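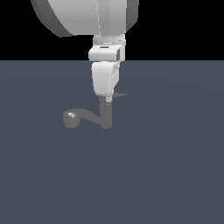

Issue 13, page 3

The Ferry to Hitillow

So I'd been living in Prudurville for three years when my aunt's piano came up for grabs, and I said yes before I'd thought about the river. I can't even play! I just remembered lying under it as a kid, looking up at the chalk numbers some piano mover had left on the wood (432, with a line under it), and I wanted it the way you want a dog.

My aunt lived over in Hitillow, and the only way across with anything heavy was the Hasville ferry. I called them up. The woman on the phone asked what kind of livestock.

"It's a piano," I said.

"We've got a rate for cows and a rate for cars," she said. "Which is it closer to?"

I went with cow – it was cheaper – and she told me to be at the landing by six and bring my own rope.

The truck I borrowed from Tkachenko Bakery, who I did the books for on weekends, and it still smelled like rye. Two of the bakers came along for the ride, and they were so cheerful about it that I felt bad for how little I'd slept. We got the piano out of my aunt's front room by taking the door off, then the storm door, then a piece of trim she said she'd never liked anyway. She stood on the porch in her good coat (it was October, and windy) and wouldn't look at the truck. She kept asking if we wanted sandwiches.

I asked her why she was giving it up. She said her hands were done with it. Then she said, "Play me something before it goes," and I had to tell her again that I couldn't, and she said well, hit some keys, then.

So I climbed up in the back of a bakery truck and hit some keys. It was awful, all wind and low notes. One of the bakers clapped. My aunt nodded like I'd done a fair job on a hard piece and went in to get the sandwiches.

On the ferry they parked us next to an actual cow. She was brown and very calm, and about halfway over she put her chin on the tailgate and left it there. I sat on the piano bench with a ham sandwich in my lap and thought about my aunt putting that door back on by herself, and how I hadn't offered, and when the ramp went down on our side I asked the man with the chain what time the next boat went back.

"Same boat," he said. "Ten minutes. You paying for the piano again?"

I gave him the cow rate.

Filed under: Short Fiction, River Stories

Comments

millpond_reader: The cow rate! I laughed, then I called my aunt.

gravelroad: Wait, did the bakers go back too? Who opened the bakery?

oldupright: Mine has chalk numbers on it too. Never found out what they meant.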